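Wir verwenden Cookies, um dir ein besseres Leseerlebnis zu bieten. Einstellungen | Alle akzeptieren

Thread gespeichert im Februar, 21:40 Uhr, von @wäscheberg_und_ich

So, ihr habt gefragt, wie es mit dem großen Aussortieren weitergeht. Es geht weiter. Langsam, aber es geht weiter! Heute: Stoffe, Sportsachen und alles, was sich sonst noch irgendwie falten lässt (oder eben nicht).

Kurz zum Stand: 4 Kisten sind komplett durch, die stehen beschriftet im Flur. Der Rest liegt da, wo er seit dem Umzug liegt, also überall.

Und dann gibt es noch das graugrüne Zeug, mein Endgegner:

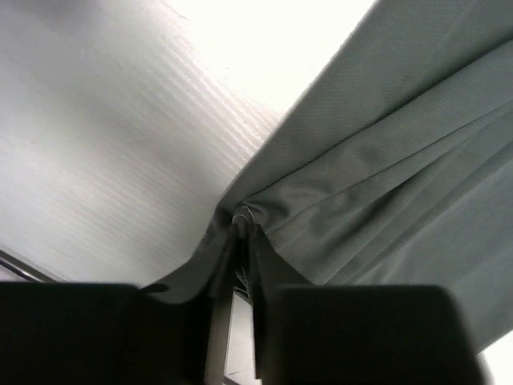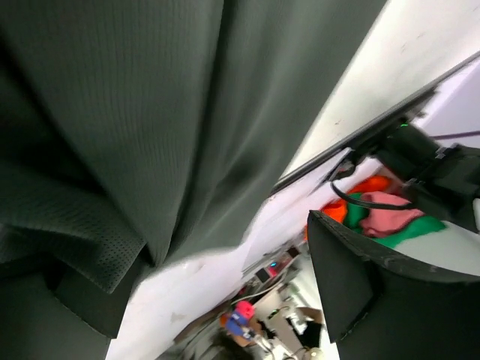
Graugrün in allen Falten. Beim ersten Bild guckt oben am Knubbel ein weißer Faden raus, beim zweiten liegt rechts noch was knallig Oranges mit auf dem Haufen.

Der Faden macht mich fertig. Ich weiß genau, dass man an sowas nicht zieht. Ich weiß auch genau, dass ich irgendwann daran ziehen werde. Schere liegt bereit, ich bin erwachsen, ich schaffe das.

Zum Falten: Ich mache das inzwischen nur noch auf einer freien Fläche und im Stehen. Auf dem Bett wird bei mir alles schief, und nach zehn Minuten liege ich selbst drauf und lese am Handy.

Meine Reihenfolge, falls es jemandem hilft: erst einmal kräftig ausschütteln, dann glattstreichen, dann längs, dann in Dritteln. Was danach noch steht, darf in die Schublade. Was umkippt, kommt nochmal dran. Oder ganz nach unten, da sieht es keiner 🙈

Dünne Sportstoffe halten sich übrigens an gar keine Regel. Die rutschen auseinander, sobald man wegschaut. Die rolle ich jetzt nur noch und stopfe sie nebeneinander in einen Schuhkarton. Sieht nach nix aus, funktioniert seit Wochen.

Bunte Sachen kommen bei mir extra. Orange zu Orange, Rot dazu, fertig. Farblich sortieren fand ich immer albern, aber ich finde morgens endlich was, ohne den halben Schrank rauszureißen!

Weil gestern jemand nach den Boxen gefragt hat: Das sind die flachen von Modik, die mit dem Klappdeckel. Ich hatte vorher welche von Dewan, da ging bei zweien der Deckel nicht mehr richtig zu. Kann auch an mir liegen, ich habe sie schon sehr voll gemacht.

Die Modik sind 80 cm lang und passen bei mir genau unters Bett. Also wirklich genau. Bitte vorher messen, ich hatte einfach Glück.

Und nein, ich kriege kein Geld dafür, schön wär's. Dann hätte ich mir das Regal von Veno geholt und müsste gar nichts unters Bett schieben.

Was wegkommt: alles, was kneift, alles mit Löchern an der falschen Stelle und alles, bei dem ich sage „fürs Streichen heb ich das auf“. Ich habe etwa 102 Teile fürs Streichen aufgehoben. Ich streiche nie.

Die guten Sachen gehen über Flollosent raus, da lade ich am Abend ein paar rein. Das Fotografieren dauert länger als das Falten, und dann fragt einer nach der Ärmellänge und meldet sich nie wieder. Kennt ihr bestimmt.

Ach so, und wer einen Tipp hat, wie man diese kleinen Knubbel von weichem Stoff runterkriegt, ohne den Stoff gleich mit zu rasieren: gerne drunter schreiben. Ich habe es mal mit einem Einwegrasierer probiert und rede nicht darüber.

Morgen sind Handtücher dran, glaube ich. Oder die Schublade mit den Kabeln, wenn ich mich vor den Handtüchern drücken will. Jetzt erst mal Tee.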